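Community Help > Home & Living > Bathroom & Guest Room

Towels and bath things for guests - how do you set them out?

October 11, 2020, by Yuto Nishimura

Hi all. My wife's parents are coming to stay for 2 weeks and I've been put in charge of the guest bathroom, which has one tiny shelf and a hook that falls off if you look at it. Last time I left the towels in a stack on the toilet tank and they went over twice, once in the worst direction. I'd like something that looks a bit welcoming but doesn't cost a fortune. Do you fold or roll? And where do the smaller things go - soap, washcloths, the scrubby stuff? I have a white table in the hallway I could use if that helps.

Erdal Tatlı

Oh, I love this kind of thing, so forgive the long reply! Use the hallway table, definitely. We had family staying every April for years and I tried it all - hooks, a ladder, one of those Vosa over-the-door racks that scratched the paint - and what I came back to was a plain tray with a couple of baskets behind it.

The tray is for whatever your guest will reach for first. Fold the towel lengthwise into thirds, then fold or roll it until you have a long, neat bundle, and lay it on the tray at a bit of a slant (I just think it looks friendlier that way). I keep mine to one side so there's room left for soap or a washcloth. Brown towels are wonderful for this, by the way, they forgive makeup and hair dye and all sorts.

Baskets go at the back. Wicker is fine in a hallway, though I wouldn't leave it right beside the shower. A bath puff can go straight in, and if the netting sticks up over the rim, so much the better, people find it without opening cupboards. My green tray was under 20 dollars and it wipes clean in a second.
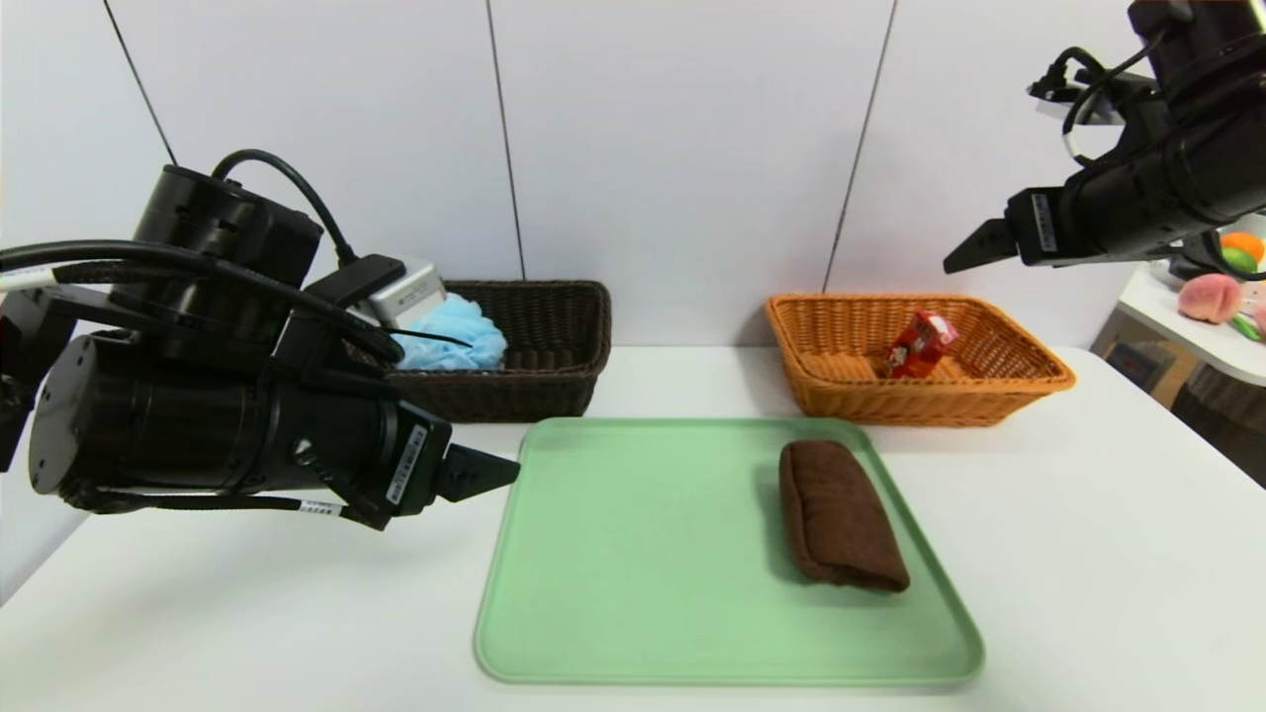

Polat

Hooks. Get the screw-in kind and put them in a stud.

Urka

I'd second the tray, but do put out a spare towel as well - my mother-in-law would never ask for one. And wash new towels before anyone uses them, mine left fluff all over everybody the first time.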